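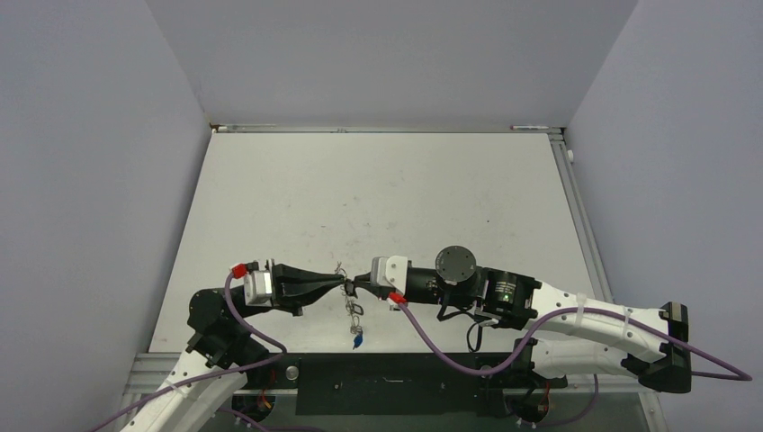

Changes to the tool library from this month

Mon 1 June

The Fovholm tool library moves to its summer hours this week. We will be open on Tuesday and Thursday evenings from half past five until eight, and on Saturday mornings from nine until noon. The Wednesday lunchtime opening stops until the autumn. Very few people were using it, and the Thursday evening queue had begun to go out of the door.

Membership stands at 274 households, up from 185 when we last printed the number in this newsletter. Between them they took out 2,713 loans in the past year. The most borrowed item was once again the long hedge trimmer, followed by the carpet cleaner and the tile cutter. The apple press came nowhere near the top of the list but had the longest waiting time, as everyone wants it in the same three weeks.

Booking ahead

From now on the larger garden tools have to be booked. This covers both hedge trimmers, the scarifier, the shredder and the petrol mower. You can book at the desk or by leaving a message on the library phone, and we will ring back to confirm. If you have not collected by closing time on the day you booked, the tool goes to the next person on the list.

Hand tools, ladders and decorating kit can still be taken on the day without booking.

Loans are for one week. You can renew once if no one else is waiting. The late charge has not changed, and we would still much prefer a phone call to a late fee. Most delays are sorted out in a minute if we know about them.

Returning things clean

The shredder came back three times in March with wet leaves packed inside it, and each time it was out of use for several days. Please empty and brush down anything that has been in the garden before you bring it in. Mowers should come back with the grass box empty. Paint rollers and trays are no longer lent, as they were hardly ever fit to go out a second time, but we sell new rollers at cost.

If something breaks while you have it, tell us. You will not be charged for ordinary wear. A tool put back on the shelf with a cracked handle or a frayed lead is a danger to whoever takes it next.

New on the shelves

We have bought a second wallpaper steamer, a pair of folding trestles and a small Tarko sander to replace the one that gave up in the winter. The Hellwig drill sets have new batteries and should now last through an afternoon's work. There is also a pressure washer on trial – if it is popular we will keep it, and your comments on the return slip will help us decide.

We are still looking for a good sack truck, a soil sieve and garden forks in sound condition. Please ask before bringing in anything electrical. We cannot take chainsaws, or heaters of any kind.

Sharpening morning

The next sharpening morning is on the last Saturday of the month, during normal opening. Bring up to four items per household: shears, secateurs, kitchen knives, chisels or spades. Wrap the blades and put your name on the wrapping. We do not sharpen serrated knives or mower blades. Items left by ten will be ready by noon, and anything later can be picked up the following Tuesday.

The library is at the back of the Baltia building, through the yard gate. Please leave the loading bay clear when you park.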